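Ketholm Surface Notes – molded plastics, glossy and clear
Maintainer: Kurniawati Siregar
Last revised: September 10, 2018 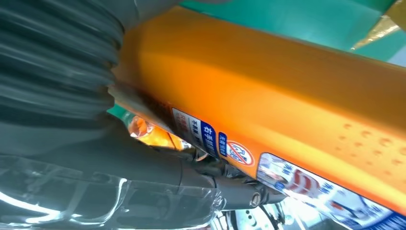 Contents
178 text records on the look of molded plastic parts, stored in 2 tab-separated files. Each record covers one surface: color, finish, relief and highlight shape. Part function is not recorded.

Finish terms
glossy – reflection follows the form, as in the soft lengthwise streak on an orange housing
matte – no distinct reflection; smooth dark parts usually go here
clear – parts behind can be made out, even faintly. Tint is a separate field (gray-green is the most common value)

Relief terms
dimpled – shallow round indentations, grouped or in a loose grid
ribbed – parallel folds, including bellows. Record the sheen on the crests separately from the base color.

Known problems
Color is entered by eye. A single orange surface can run from deep amber to pale yellow-orange, so color_low and color_high must both be filled. In 12 records color_high is missing.
Smooth dark parts are sometimes impossible to sort into plastic or metal. Use "unresolved" – do not guess.
Drositz and Skeltberg records use the old gloss scale and have not been converted.

Limits
Text fields are cut at 630 characters.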